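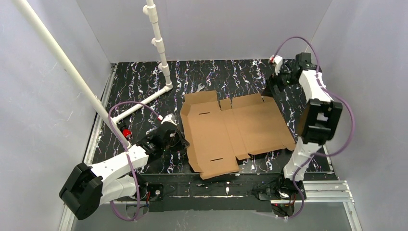
Shanthi Selvanayagam wrote in after last week's notes to say she still couldn't see why a marketplace would give one side a free ride, when the sellers at Nendlow pay for everything and the buyers pay for nothing. Good question, and I rushed it, so let me have another go before we start on pricing proper.

Take Nendlow. It had 1,268 buyers signed up by the end of its first winter and only 124 sellers. You'd think the sellers were the scarce lot and ought to be pampered (I thought so too, the first time I taught this!). But look at who wanders off when you charge them. A buyer asked for a joining fee just goes elsewhere, or rings the supplier directly. A seller grumbles, does the sums and mostly stays, as long as the orders keep coming.

So the first thing to write down: charge the side that minds least, and go easy on the side whose presence the others will pay for. Your textbook calls this the subsidy side and the money side. I don't love the names but they're the ones in the exam, so learn them.

Now compare Tidik, which did it backwards. Sellers listed free, buyers paid 20 a year. It filled up with listings very quickly and hardly anyone came to look at them. By December the founders had dropped the fee, and by then half the listings were stale. We'll do the full Tidik case in seminar 2, please read it beforehand, the appendix as well.

A few loose bits. Commission and a joining fee do different jobs: a joining fee keeps people out, commission tempts them to finish the deal off the platform. Abeysekara's chapter is very clear on that second problem and I'd read it even if you skip everything else on the list.

Rotau is the awkward one, as it charges both sides a little and seems to do fine. Have a think about why. My own guess is that its users swap roles so often that the sides barely exist, but I've changed my mind on this before.

Bring a calculator next time, we're doing the break-even table by hand.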